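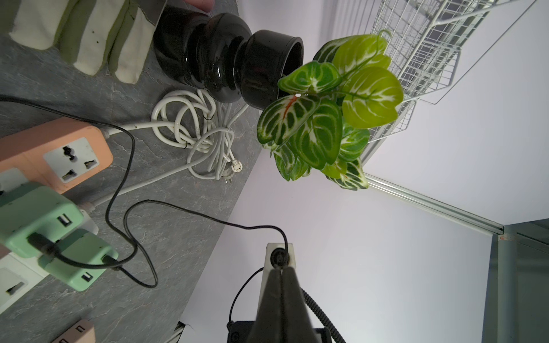 Veined leaves in a black vase, with cords close by.

Help us dress the tables at Cemdale!

We're looking for a part-time home stylist, someone who loves a leafy plant (ours are artificial, so no watering!) and doesn't mind coiling up a stray cable before moving on to the pretty things. You'd be setting out vases, folding striped fabric and generally making a tabletop feel lived in. Experience is lovely but a good eye will do. Write to Senthil Rajan and tell us a little about your own home.

Contact Cemdale | Back to top
68 shares

Recent listings
Stockroom helper, Prakau
Weekend sales, Tremon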